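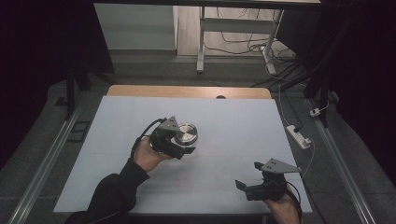
Oton: save will not load past Thepsuriya after the April patch

Asked by Flollico | 3 answers | 3,603 views
Print this page | E-mail this question

Playing Oton on PC, patched on Wednesday. My main save is 40 hours in and was made inside the lower gate at Thepsuriya. It now loads to 8 per cent, stays there, then drops to the title menu with no error text. Older saves made outside the town load normally. New saves made outside the town also load.

Tried so far: verified the files, deleted the shader cache, turned off the overlay, reinstalled to a different drive. Same result each time. No mods at present. I did have a larger stash mod last year, removed before this character reached the town.

Is the save recoverable or do I go back to the previous one? The previous one is before the ferry quest.

Share (2) | Comments (1)

Comment: Does the autosave from the same session load? Check the date on it, the slots rotate.

Answer 1
Thitima Kaewmanee

The stash mod is the likely cause. The unmodded stash holds 200 items. The old loader ignored anything over the limit and kept it in the file. The patched loader checks the stash when you load inside any town that has a stash chest, and it stops if the count is too high. Saves made outside a town skip the check, so they appear to be fine.

To fix it:

1. Copy the whole save folder somewhere else.
2. Turn off cloud sync for the game.
3. Reinstall the stash mod. The current version works with the patch.
4. Load the Thepsuriya save. The first load may take several minutes.
5. Take items out of the stash until it is under the limit. Selling is quicker than dropping, as dropped items are written to the town file.
6. Leave by the lower gate, save outside, quit.
7. Remove the mod, load the new save, walk back in.

If step 7 drops you to the menu, the count is still over. Quest items are not shown in the stash total but are included in the check. Put the cloud sync back on only when the save loads without the mod.

Share (8) | Comments (2)

Comment (Flollico): Worked. I was over by a lot, mostly arrows. Had to repeat steps 5 and 6 once for the quest items.

Comment: Same fault at Nindwood, same fix. There is no gate there, use the mill road.

Answer 2
Guest

try running as admin

Share (0) | Comments (0)

Answer 3
Guest

I had the same hang with no mods ever installed. In my case the save was set to read-only after I copied it back from a backup disc. Right-click the file, Properties, clear the read-only box. Different cause from the one above but worth checking first, it takes less time.

Share (1) | Comments (0)

Print this page | E-mail this question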